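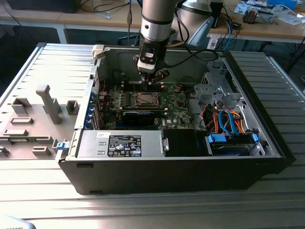
Photograph: Clémence Boyer

Ask Séverine Millet what takes up her week and she will say fingers. The gripper fingers on the two arms at Drullo's recycling workshop wear at the tips, and a worn tip slides off a memory module instead of lifting it.

Drullo takes in old office computers, opens them up and sorts what is inside. Memory and cards that still work are sold on, and the rest goes for metal. The cell that Millet looks after handles desktop towers, laid on their side with the panel off. It was put together in April by Jorkden, a small integration firm, and has been in her care ever since.

Her morning begins before the arms are powered. She wipes down the ribbed metal bed, because a single screw caught under a case will tilt it enough to spoil the approach. Then she checks the cable that loops back from the wrist. It has to hang slack at full reach without catching on the drive cage. The first one was too short and pulled its connector loose after 11 days.

"You could hear it," says Valentin Bodin, who works the next bench. "A sort of tick each time it turned. We thought it was the gearbox."

After that comes the reference check. Millet clamps a steel block at a known spot on the bed and sends each arm to touch it. If either one is out by more than the thickness of a sheet of paper she sets the zero again, a job of 30 minutes when it goes well. The sensor on the wrist gets a dry cloth and nothing else. Someone once used bench cleaner on it and the haze took a week to track down.

Memory slots are the hard part. The gripper has to come straight down between the graphics card and whatever cabling the last owner left behind, and no two makers put their latches in quite the same place. Évan Boyer, who wrote the motion program for Jorkden, keeps a separate approach for each type of case. Number 1738 on his list was added on 18th June, for a tower with a power supply handle that sticks out further than most.

Fingers are swapped every 1000 cycles, or sooner if Millet does not like the look of them. She buys the pads from Marchal and glues them herself - the ready-made ones came with an edge that snagged on ribbon cable. Two screws hold each finger. She marks them with a paint pen so that she can see at a glance if one has turned.

The control software, Gristirex, logs the force at the fingertips, and she reads the log at lunch. A slow climb usually means dust in the slide. A sudden jump means somebody has loaded a case the wrong way round.

Mathis Sabatier, who manages the workshop, would like a second cell by winter. Millet has asked for a longer bench first, and a drawer that locks for the spare fingers.

More from this section
The last typewriter repair shop on the canal
What happens to a dead hard drive
Learning to solder at sixty
A day on the cable stripping line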